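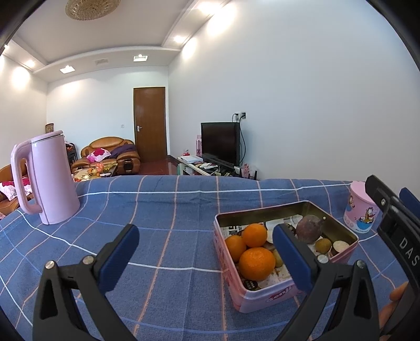 Keeping fruit in a tin — good idea or am I growing mold?

geert_g
4 November 2022
So I finally gave the old pink cookie tin a job. The fruit bowl broke in February and I never replaced it, so the fruit just wandered all over the table. Now it lives in the tin with the lid left off and some crumpled newspaper in the bottom. Oranges on the left, the rest squeezed in wherever it fits. My mother always put newspaper under her apples and I never asked her why. Does it do anything? And is metal bad for fruit? I'm in Cliltalden, where the kitchens are small and damp, if that matters.

plumpudding26
Newspaper soaks up a bit of moisture and stops things from bruising on the metal. My grandparents did it with whole crates in the cellar. Change it when it feels limp and you're fine. Love the pink by the way, it goes with your kettle!

nassoro_m
I'm going to be the grump here. I don't like printed paper touching food. Oranges, okay, you peel them. But anything you eat with the skin on, I'd put a clean dish towel or plain brown paper down first. You can get a whole roll of the plain stuff at Tostano and it lasts forever.

plumpudding26
I've eaten apples off newspaper my entire childhood and I'm still here, Nassoro.

nassoro_m
Good for you. I'm still buying the roll.

shinji_n
Wash it before you eat it either way. What I'd worry about more is the fuzzy little brown one. Is that a kiwi? If it is, and you want it to keep, move it away from anything that's ripening. I had a bag of kiwis next to some bananas once and they turned to soup on me in a couple of days.

geert_g
Yep, kiwi, the last one from the bag. It was hard as a rock when I bought it so I'm happy for it to hurry up a little.

shinji_n
Then leave it right where it is.

tinlady158
And the dark purple one with the little stem? Mangosteen? I'm so jealous if so, I never see them here.

geert_g
Mangosteen, yes! The Nakajima shop had them by the register and I bought one just to try. No idea how you open it.

tinlady158
Squeeze it between your palms until the shell cracks, or run a knife around the middle, but not too deep. Wear an old shirt, the juice from the shell stains like crazy. It'll ruin that blue plaid cloth too so do it over the sink!!

hazem_eo
Nobody's asking about the round pale thing at the end? Is that a cake? In with the fruit?

geert_g
It's a cake, haha. I ran out of plates.

hazem_eo
Get it out of there. It'll pick up damp from the fruit and smell like orange peel.

plumpudding26
Orange-smelling cake sounds like a plus to me.

hazem_eo
Soggy orange-smelling cake. Put it in its own tin with the lid ON. Fundby has plain ones in the baking aisle, I've got two and they close really tight.

nassoro_m
Agree with Hazem on this one. Also check the inside of that pink tin for rust along the seams every so often, mine went at the corners first.

geert_g
OK, cake is coming out, brown paper is going on the shopping list, and the newspaper stays until then. Is the Garfield cup allowed to stay on the table?

tinlady158
The Garfield cup is not up for discussion. Tell us how the mangosteen was!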